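Peltdale Scorer, User Guide
Section 4: Setting Up a Limited-Overs Match

This section covers creating a match, entering the two teams, and starting the first innings. It applies to the desktop version of Peltdale Scorer, July 2021 release. If you score on a tablet, the menus are the same but the toolbar sits at the bottom.

Before you start

You need the match rules for your competition, both team sheets, and the name of the ground. The toss result can be added later. If your club has already imported its player list (see Section 2), the names will be offered as you type.

4.1 Create the match

1. Open the Matches tab and click New Match.
2. Choose Limited Overs from the list of formats.
3. Enter the number of overs per side. The default is 50. Verano League matches are set up by choosing Verano from the Competition list, which fills in the overs and the bowling limits for you.
4. Enter the ground. If it is not in the list, type the name and press Enter to add it.
5. Click Save. The match appears in the list marked Not Started.

Note: The format cannot be changed once a ball has been scored. If you picked the wrong one, delete the match and create it again.

4.2 Enter the teams

1. Open the match and click Home Team.
2. Add 11 players. Substitutes go in the separate box underneath.
3. Mark the captain and the wicketkeeper using the drop-down next to each name. One player can hold both roles.
4. Repeat for Away Team.
5. Click Check Teams. Any player listed twice, or listed on both sides, is shown in red.

Caution: Two players with the same surname and initial will look identical on the printed scorecard. Enter full first names for both before the match starts. Changing them afterward does not update cards that have already been exported.

4.3 Mouse and keyboard scoring

Runs can be scored with the mouse, the keyboard, or both. With the default mouse settings, a left click on the run wheel enters the run and a right click opens the extras menu.

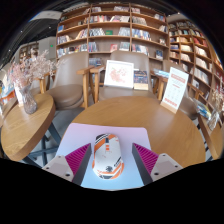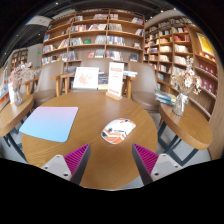

To change what the buttons do:

1. Go to Settings, then Input.
2. Select the button you want to change.
3. Pick an action from the list and click Apply.

The number keys 0 to 6 enter runs off the bat. W opens the wicket window, and Backspace removes the last ball. Keyboard entry is off until you click inside the scoring panel, so click there once after switching from another program.

Note: If double clicks are being recorded as two balls, raise the Click Delay setting one step at a time. Most scorers do not need to go past the third step.

4.4 Record the toss and start the innings

1. Click Toss and select the winning team.
2. Select Bat or Field.
3. Choose the two opening batters. The first one selected takes strike.
4. Choose the opening bowler and the end.
5. Click Start Innings. The match is now marked Live.

If you share scores through the Bustos feed, the first update goes out when the first ball is entered. After that the feed refreshes every 60 seconds. Corrections appear at the next refresh.

4.5 Shortened matches

When overs are lost to rain, do not edit the number of overs on the match page. Use the Interruption window so that the stoppage is kept in the match record.

1. Click Interruption and enter the time play stopped.
2. When play resumes, enter the restart time and the new number of overs per side.
3. If the side batting second has been given a revised target by the umpires, type it in the Target box.
4. Click Confirm.

Say the side batting first made 334 and the match has been cut to 46 overs for the chase. Enter 46 in the overs box for the second innings only, then enter the umpires' target. The required rate changes as soon as you confirm.

Caution: Peltdale Scorer does not calculate revised targets. Always enter the figure given to you by the umpires.

4.6 Backing up during play

The match file is saved at the end of every over. To keep a second copy, insert a USB drive and turn on Mirror Save under Settings, then Files. Leave the drive in until the match is marked Complete. Tundemwood Cup scorers must send in the mirrored file together with the signed scorecard.

For ending an innings and printing the card, go to Section 5.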